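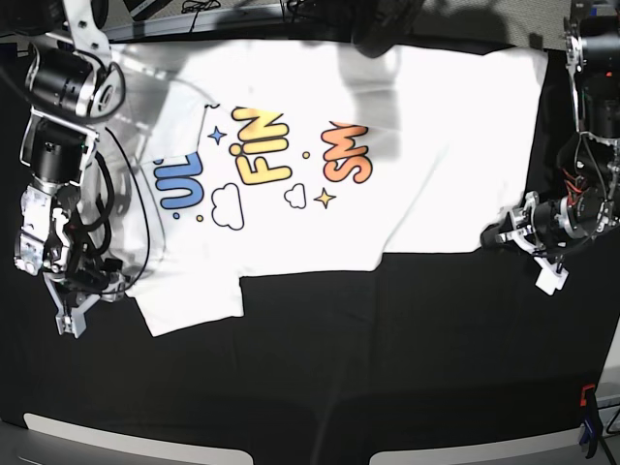
Skiltard two-arm kit with white soft-goods fingers

I've had this pair of arms on the bench since November, and most of what I've asked them to do is fold T-shirts. Cloth is a mean test! A box stays where you put it, but a T-shirt slides, bunches up and hides its own edges, so you find out pretty fast whether a gripper is any good. I sell three versions of the kit and get asked all the time which one to buy, so this page is my long answer.

The white plastic fingers are the part I'd keep if I had to give everything else back. They come to a narrow tip that can work in close to a hem, and they're easy to see against a black cloth (which matters more than you'd think when you're steering two of them at once and trying to remember which hand is which). I ran them against the Dandix rubber pads for 60 folds each, same shirt, same table. The Dandix pads hold harder – no argument there – but they kept picking up the front and back layers together when I only wanted one. For towels I'd go Dandix. For shirts, the white ones.

Clamp your cloth down before you start, by the way. I use an ordinary bar clamp at the corner of the table. Without it the whole cover creeps toward you and you end up blaming the arms.

The wrist camera

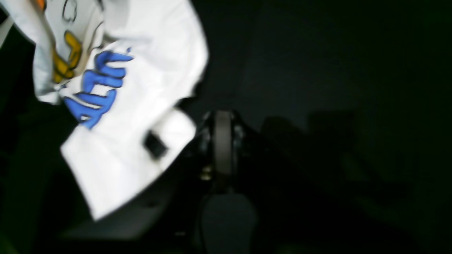

What you get from the Ralto wrist camera

Okay, so the wrist view is not pretty. White cotton goes very bright, everything behind it goes close to black, and when the shirt is moving the print smears. I still wouldn't work without it. The overhead view shows me where the shirt is on the table, and the wrist view shows me the bit of fabric right beside the gripper, folds and all, and that's the bit I'm usually worried about.

I tried the Vávra camera in the same mount too. It's better in dim light and gives you more detail in the dark parts, but it's a chunkier thing and I bumped the table with it more than once. Tatiana Vondráček, who does our setup calls, likes the Vávra and will happily tell you so at length. Ask for her if you want the other side of it!

One tip from both of us: practice with a shirt that has a big, loud print. Colored letters give you something to follow as the fabric turns over, and a plain white shirt on camera is just a bright lump.

Folding with both arms

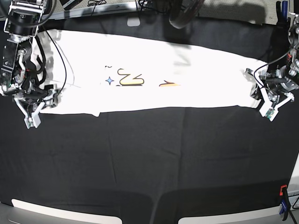

Controller, cables and price

Long folds are where the second arm earns its money. With a gripper at each end of the shirt you can keep the band fairly straight, and you don't need to keep walking around the table to fix the far corner. I tried the same fold with one arm and got a sort of banana.

The Skiltard controller runs both arms from one box. Its update rate goes up to 50 times a second, and I leave it there. Slower settings felt mushy to me, especially when letting go of a hem. Jozefína Kolář wrote the folding presets that ship with it, and the lengthwise one is the one I use most.

My main gripe is the cables. They loop off the arms and can end up lying across the shirt, and a thin one is enough to drag a sleeve. Tie them back as high as you can, then move each arm through its full reach by hand before you power up. I'd love a tidier harness on the next version (I've asked, twice).

Single arm with white fingers: $1,234
Pair of arms with controller and white fingers: $3,000
Wrist camera with mount: $60
Spare finger set: $50

Dandix pads fit the same bracket with the two screws supplied. If you're not sure which camera mount you need, send us a photo of your wrist plate with the order and we'll match it up before anything ships.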